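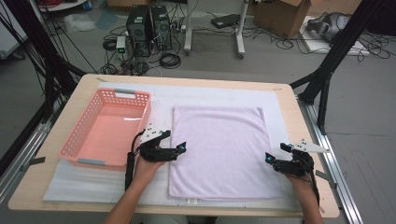 The hardest part of returning to the office was the loss of control over the first hour of the day, according to Azlan Chong, and a later start time did more to fix that than any wellness app.

STEKALTON, May 10, 2022 – Mustidum, a provider of occupational psychology services, today released Hybrid Week, a structured coaching program for employees who divide their working time between home and an employer's site. The program is open to organizations with 20 or more staff.

Hybrid Week consists of six modules delivered over eight weeks. Modules cover start and stop routines, meeting load, interruption handling, commuting recovery, sleep timing and contact with colleagues. Each participant completes a baseline questionnaire, keeps a short daily log and attends three individual coaching calls. Calls last 40 minutes and can be held by phone or video.

The program was tested with 413 employees at two companies, Krishnan and Hokau, in a pilot that closed in April. Participants logged their working hours, breaks and perceived workload on each working day. The pilot had no control group, and Mustidum makes no claim that changes in the logs were caused by the coaching. Log data were used to set the length of the modules and to remove questions that participants often skipped.

Two changes were made after the pilot. The daily log was cut from 11 items to four, and the module on commuting recovery was moved from week six to week two. Employees at both companies had asked for it earlier in the schedule.

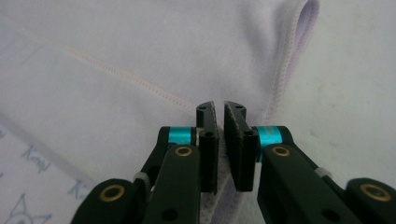

The revised schedule also leaves week five free of new material, so that participants who have missed a call or fallen behind on the log can catch up before the sleep timing module begins.

"The log takes under two minutes and is filled in at the end of the working day," said Adi Rondonuwu. "Coaches read it before each call. Managers do not have access to it."

Employers receive a group report at the end of the program. Results are reported only for teams large enough that individual answers cannot be identified, and free-text comments are excluded. Individual logs are deleted 300 days after the final call.

Hybrid Week is not a medical service and does not replace treatment for anxiety, depression or sleep disorders. Participants who report persistent symptoms are advised to contact a physician.

Registration is open now. Mustidum has coaching capacity for 4,000 participants in the first year.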